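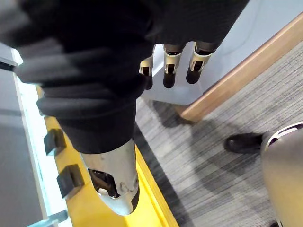 Kindley Humanoid Club - FAQ

Last edited in April by Sheila Birkett. In a hurry, sorry. Shout if something's wrong.

When do you meet?

Term time, 4.15pm till 6. Room opens at 4. Please don't turn up at 3.30 and stand in the corridor, there are lessons on.

Who can join?

Anyone from Year 9 up. No experience needed. We've got 28 on the list at the moment and the limit is 30, so if you're thinking about it, email now. After that there's a waiting list.

Do I need to be able to code?

No. Helps if you want to be on the motion group. Wiring, sleeves, hands, logbook, all of that needs people too. Most of last year's hand group had never written a line of anything.

What does it cost?

Nothing per session. There's a kit charge for the competition team only, paid once. Ask Sheila if that's a problem and it will be sorted quietly.

What's the Escobedo Cup?

The competition we enter. Teams get a walking humanoid to do a set of jobs: cross the floor, stop at the line, reach, pick up, put down. Points for each bit. Points off if a human touches it. Rules are long, printed copy in the red folder.

Are we building the robot from scratch?

No! Way beyond us. The body is the club's one. We do the programs, the covers, the fingertips and everything to do with testing. If you want to build from nothing there's a small-robot group at Ukach, different evening, nice people.

Why does it wear shoes?

Grip and noise, mainly. Please don't take them off. If a lace or sole looks wrong tell whoever is running the session.

And the sleeves?

Keeps fingers (yours) out of the elbow. Pull them straight before you power up, bunched fabric can catch. If one rips put it in the mending box with a note saying where teh rip is.

Can I touch the hands?

Only with the power off and only after you've done the hand talk with Valdemar Ladefoged. Takes ten minutes. The finger joints are the dearest bit we've got and they pinch. No hanging things off them, no high fives.

What do I wear?

Closed shoes. Hair tied back. No lanyards, no scarves, no dangly sleeves. You'll be sent off to change.

How many people on the robot at once?

2. One on the laptop, one on the stop button. The stop button person does nothing else, doesn't chat, doesn't film. Everyone else stays back.

It fell over. Am I in trouble?

No. Hit stop, leave it where it is, get an adult. Do NOT try to catch it, or pick it up on your own. Then write it in the logbook. What it was doing, which program, what floor.

Which program should I load?

Whatever's on the whiteboard. Not the one on your stick. If you've changed somthing, save it under your own name and run it in the simulator before asking for a slot.

Who pays for all this?

School, a bit from parents, and a grant of around 2000 pounds from Caveck which went mostly on batteries.

Can parents come and watch?

Yes, last half hour of any session. Sign in at the front desk first.

Can I put videos online?

Not if there are faces in them. Robot only is fine. Send Sheila the clip as well.

I missed the team trials, is that it?

For this year's team, yes. You can still come to club, and reserves do get used.

Still stuck?

Email the club address or catch Valdemar after 6 while he's packing up. Bring a question and carry a box.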